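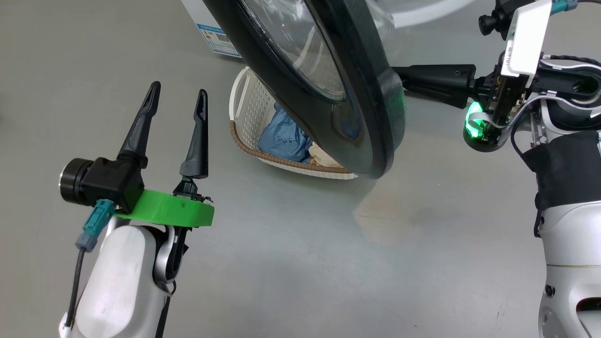
*Right gripper at the rim of the washer door, basket just behind it. Head view.*

**Why does adding "bad" demonstrations make the door-opening policy better?**

Posted by **Aleksandra Gajewski**

I've been reading everything I can find on two-armed laundry robots and I'm hooked! I'm trying to repeat the result from the Stitcombe write-up on a small scale, and I've got the same sort of set-up going: two arms, a front loader, a basket on the floor, a head camera and one on the wrist.

My question is about the training data. I recorded demonstrations by steering the arms by hand, and at first I kept only the clean ones, where the finger went straight to the rim of the door and pulled. The policy learned from those looked lovely until it missed by a centimetre, and then it just hung there pushing at thin air. After that I followed the Stitcombe recipe and mixed in recordings where I'd started from a silly position, or slipped off the rim and had to come back. Success on the door went up a lot.

I can see that it works but I'd love to understand why. Surely I'm teaching it to slip as well? And how many of these recovery recordings do I need before I'm wasting my evenings? I have 1626 clean ones and 50 messy ones so far.

The basket stands very close to the door in my runs, if that matters. When the door is swung out, its rim comes across the edge of the basket in the head view.

---

**Ashton Tamihana**

Great project, and you've hit on one of my favourite results in this whole area!

Think about where the arm has been during your clean recordings. They all follow more or less the same path, so the policy only ever sees pictures from along that path. As soon as it makes a small mistake the camera shows it something it has never met, it guesses, the guess is a bit wrong, and now it's even further out. The errors pile up. Your messy recordings show it what the world looks like when the finger is off to one side, together with what to do about it.

On whether you're teaching it to slip: yes, a little, if you keep the whole recording. The trick we use is to cut out the slip and keep everything from the moment you begin to correct. So the policy sees "finger is in the wrong place" paired with "move back to the rim", and never sees the movement that got it there. In the Bradard logging tool you can mark the start of the correction with a foot pedal while you're steering, which saves hours of scrubbing through video. If you haven't got a pedal, any spare key will do.

As for numbers, our best door policy (code name Sukach, don't ask me to defend it) was trained on 3839 recordings in all, but the total mattered much less to us than the mix. When we drew one correction for every 5 clean recordings in each training batch, it did better than when we simply poured everything into one pot. You can do that with your 50 tonight without recording anything new. You'll be repeating the same few quite often, so watch for it copying them too closely, but it's a very cheap test and I'd love to know what you get.

One more thing. Move the basket about! If it's always in the same place, the policy may be using the basket to find the door. Ours did. We slid the basket half a metre along the floor and the arm went off after it, which was funny once and then quite worrying. We'd never have spotted it from the success rate. Same goes for whatever is in the basket and anything standing in the background.

---

**cartwright_lab_bench**

just use more data tbh. also check your wrist camera hasn't rotated on its mount, mine did in February and I lost two weeks to it

---

**Aleksandra Gajewski**

Thank you both! Ashton, I cut the slips out of the messy set and changed the batch mix last night. I've only done a handful of runs, so I won't claim anything yet, but it went back for the rim twice after missing it and I cheered out loud at my desk.

The basket test was a bit humbling. I put it on the other side and the arm got lost straight away, even with the new mix. So I'm going to record another lot with the basket in different spots and some different washing in it, and keep a few positions back that the policy never trains on. Do you change the basket between every recording, or do a batch in each place and then move it?

---

**Ashton Tamihana**

Every recording if you can bear it. In batches I get lazy and end up steering the same way for the whole batch, and then the basket position and my habits are tangled together. I roll a die for the position and write it in the log before I pick up the controls. Two missed rims recovered is brilliant, by the way!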